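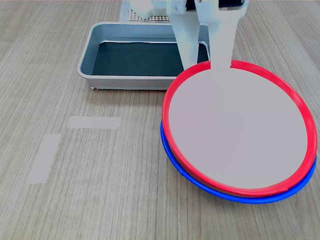 Figure 1. Two rimmed plates, red over blue, stacked beside a metal tray.

4.2 Colour at the rim

We turn now to a feature of everyday tableware that came up in nearly every household conversation we had at Skarkgate, and which we had, I am a little sorry to say, left off the first version of our schedule altogether. Of the 103 people who kept a kitchen diary for us through September, a good many wrote of their dishes by the colour of the edge alone: "the red one", "the blue ones at the back". Hamann, in her generous study of shared cupboards at Drutach, calls this rim naming, and we have been happy to borrow the term.

A coloured rim goes on doing its work once dishes are piled up. In a stack set slightly askew, as in Figure 1, the lower plate still shows a crescent of blue, and a person putting away the supper things can tell what is underneath without lifting anything. Several diarists told us they stacked this way on purpose — one had done so for 11 years, to her husband's lasting puzzlement. 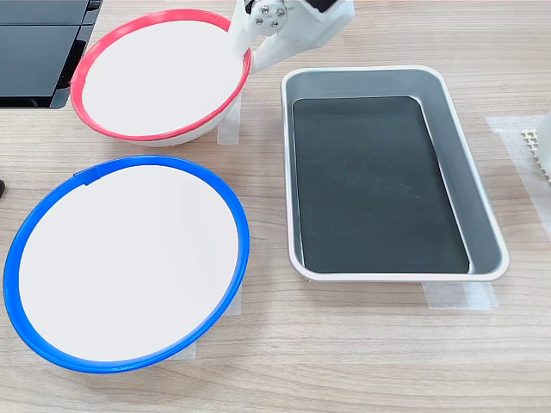
Figure 2. Red-rimmed bowl with white interior, one of two bowls on a light wooden tabletop; metal tray at right.

Bowls are a somewhat different matter. A tilted bowl offers its whole mouth to the eye, and the rim then reads as a full ring around the paler inside (Figure 2). Our diarists favoured rim names for bowls too, though they were quicker to mention size or use, porridge being much the commonest.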